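# How a Kitchen Buys a Robot

Buying a robot arm is a bit like getting a dog. The dog costs money, but so do the food, the bed, the leash and the vet. You have to add up all of it before you bring the dog home.

Maxine Harawira plans equipment for Sultow, a company that runs lunch kitchens. Last May she started working out whether one of the kitchens should get a robot arm.

## What is the job?

Maxine did not begin by looking at robots. She began with a list of jobs. The cooks at Sultow move food onto trays, put utensils away and carry cups back to the shelf. She wrote down each job and how long it takes a person to do it.

Some jobs came off the list right away. Tasting soup is one. A robot arm can't tell you if the soup needs salt.

## What does it cost?

The price of the arm is only the first line in a **budget**. A budget is a plan for how money will be spent. Maxine's had these lines too:

- a gripper, the part that works like a hand
- a strong base to hold the arm still
- training for the cooks
- repairs and spare parts
- electricity

She also left some money for surprises. If you save $100 for a bike and spend every dollar on the bike, you can't buy a helmet. Grown-ups make that mistake with machines all the time.

## Will it fit?

An arm needs room to bend and turn. Maxine measured the counter at the Grimshaw kitchen and got 39 inches from front to back. Then she measured how far the arm could reach. People need space to walk past safely, so she marked that on the floor plan as well.

## Try it before you buy it

You can test a robot without owning one. Engineers build a kitchen on a computer, with counters, cupboards and food, and put a computer copy of the arm inside it. This is called a **simulation**. If the arm drops a plate there, no one has to sweep up.

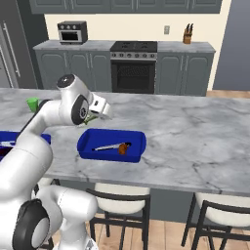 Carleen Prendergast builds simulations at a company called Veteser. She ran 175 tests for Maxine. In each one she changed something small, such as where a tray was sitting or which way a spoon was pointing. The arm did well with trays. It had more trouble with small, soft things, and Carleen put that in her report.

A simulation costs money too, so it went in the budget. It cost much less than buying the wrong arm.

## Buy, rent or wait?

Maxine had three choices. She could buy an arm, rent one or wait a year. She chose to rent for nine months — long enough to see how the cooks like working beside it. The rent is paid each month, and the arm goes back at the end if Sultow doesn't want to keep it.

## Make your own plan

Pick a job at home that you would give to a robot. Write down what the robot would need to pick up, where it would stand and what you would have to buy besides the robot. Then ask an adult to help you guess the prices, and add them up.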